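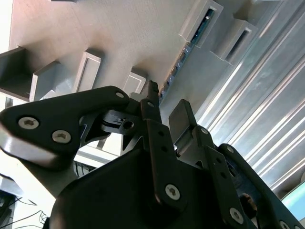
My shelf had become the place where stuff went to disappear. Batteries, birthday candles, the tape measure I bought twice (okay, three times). So last week I pulled everything out and started over, and I liked the result enough that I've done the hall closet since. Fair warning, this takes an afternoon!

First, empty the whole thing. I know you want to do one compartment at a time, I wanted to too, but then you just shuffle the junk from one side to the other. Spread an old sheet on the floor and dump it all there.

Next, clean. I use warm water with a drop of dish soap on a soft cloth, wrung out hard. Wipe the ceiling of each compartment as well as the bottom. Light-colored shelves show every greasy fingerprint, and the worst ones on mine were underneath, where I grab the edge without looking. Dry with a second cloth and leave it alone for 20 minutes.

While you wait, sort. I made a pile for things I touch every week, a pile for things I touch a few times a year, and a pile for "why do I own this." My friend Nadja Lanz came by and moved half of my second pile into the third one. She was right about the fondue forks — I'm still mad.

Now measure. Write down the width, height and depth of each compartment, and take a little off the width so a bin can slide out without scraping. Mine needed bins 14 inches deep. I'd bought 16 the first time and they stuck out like a bad tooth, so please measure before you shop.

Load the bottom first. Heavy things go low, weekly things go at chest height, and the few-times-a-year pile goes up top. I leave one compartment with nothing in it at all, and that's where the mail and the random screws land until I deal with them.

Labels go on last, and live with the setup for a few days before you make them. I used masking tape and a marker, then swapped a couple of bins around and was very glad I hadn't done anything fancier. If your bins slide too easily, a strip of grippy drawer liner underneath fixes it.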